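Soil microbe tests and inoculants: frequently asked questions

We answer the same handful of emails every June, when people have planted, watched nothing much happen, and started shopping for bacteria in a bottle. The answers below were put together by Fatemeh Rashti for the Ornell growers' page. If they sound doubtful, the labels have earned it.

Do garden soils need bacteria added to them?

Usually no. Soil that has grown weeds has bacteria in it, and plenty of them. Whatever you pour on has to compete with microbes that already live there and are used to the place. Most newcomers lose. The well-known exception is legumes: if peas, beans or clover have never grown in a bed, the right rhizobium on the seed can make a real difference. It has to be the right one, though. A pea strain won't do much for soybeans.

The package says "billions of live cells." Isn't that a lot?

It sounds like a lot. A teaspoon of ordinary soil can hold a billion bacteria too, and you have more than a teaspoon of soil. Ask instead how many cells were alive on the day you opened the package, and how anyone knows. A count made at the factory tells you very little about a jug that spent the spring in a hot shed.

Didn't Filtov have a trial showing bigger tomatoes?

We read it. There were 200 plants with the product and 200 without, which is a decent size. But the treated plants also got the liquid the bacteria were grown in, and that liquid contains nitrogen. The untreated plants got water. A fair comparison would give the second group the same liquid with the microbes killed by heat. We wrote to ask whether that had been done and are still waiting.

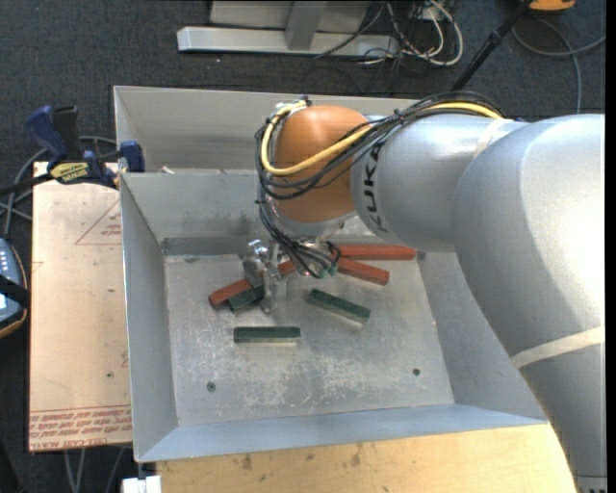 A KUKA robot arm over a metal bin of red and green bars.

Can a home test kit tell me whether my soil is healthy?

It can give you a number. The Nurkitz kit measures carbon dioxide coming off a damp sample, so you learn how busy the microbes are. Busy doesn't mean good – a soil that was just tilled or rewetted will breathe hard for a few days and then settle. One of our members tested the same bed on a Friday morning and again that evening and got 166 the first time and about 600 the second. She had watered in between.

If you want to use a kit anyway, take samples at the same time of year, from the same depth, at similar moisture, and compare your bed only with itself.

What about DNA testing?

It will give you a long list of names. Many of them will belong to organisms that have never been grown in a lab, and some of the DNA may come from cells that are already dead. The Soltani report adds a letter grade at the end. We asked how the grade is worked out and were told the method is private, so we can't say what a B means.

Will chlorinated tap water kill my soil life?

It may knock back some bacteria in the top inch for a short while. They recover. Leave the water standing overnight if it makes you feel better, but chloramine won't leave that way.

So what should I spend money on?

Compost, mulch and a basic pH and nutrient test. If you still want to try an inoculant, treat half the bed, leave the other half alone, and have someone else label the rows so you don't know which is which until harvest.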